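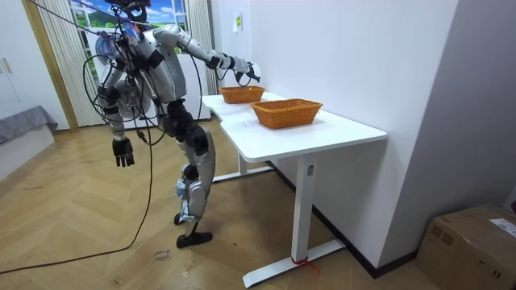

Ghumman wanted to know, before I'd even finished the first draft of this release, why anyone would teach a humanoid to sort groceries when a cheap arm bolted to a bench could do it faster. Fair question! Speed was never what we were after at Suvbridge. We wanted to find out how few demonstrations a two-legged machine needs before it can read a handwritten label, pick up the right thing and put it where the label says (and then cope when we change the label).

SUVBRIDGE RELEASES KORKAR, A METHOD FOR TEACHING SORTING FROM FEWER DEMONSTRATIONS

STATMONT, 4/18/20 - I'm very happy to say that Korkar, the training method our little lab has been fussing over all winter, is out today along with the full write-up and the data. With it, our humanoid learned the basket-sorting task from 663 demonstrations. Our older method needed 1,876 to get to the same score, and I remember every long afternoon of collecting those.

The trick, if you want to call it that, is in how we cut the demonstrations up. Most of a recorded session is the arm traveling from one spot to another, and the older method gave all that travel the same weight as the grasp and the release. Korkar finds the short stretches where the hand is closing on something or letting go of it, and spends most of its learning there. The travel in between gets handled by a much simpler model that we could train in an evening.

We then ran 1,000 test trials with food on a table, woven baskets and labels written in marker on plain paper. In 732 of them the item ended up in the correct basket on the first try. I'd love a bigger number, and I'll tell you where the rest went: most were slips during the grasp, with small round fruit giving us the most grief. Wrong-basket mistakes were rarer than I'd feared. Bananas, bless them, are a very forgiving shape. 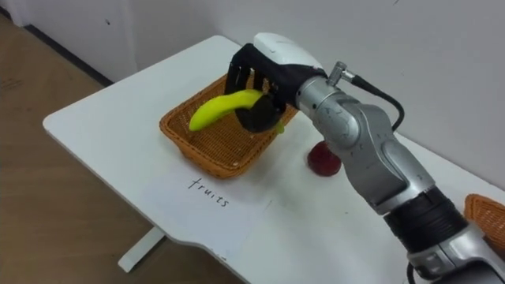 WHAT'S IN THE RELEASE

You can download the demonstrations, the trial logs (failures included, please look at those first) and the training code from the Korkar page on the Suvbridge site. It's free for research and classroom use. There's a short setup guide too, and I've tried to keep it readable, though the section on hand calibration is still a bit of a slog.

WHAT WE'RE DOING NEXT

Two-handed picking comes first, then labels with more than one word on them. We also want to try the method at a second site, with different tables and different light, before we make any claims about kitchens or stores.

Press questions can go to the Suvbridge office in Statmont, and I answer most of them myself.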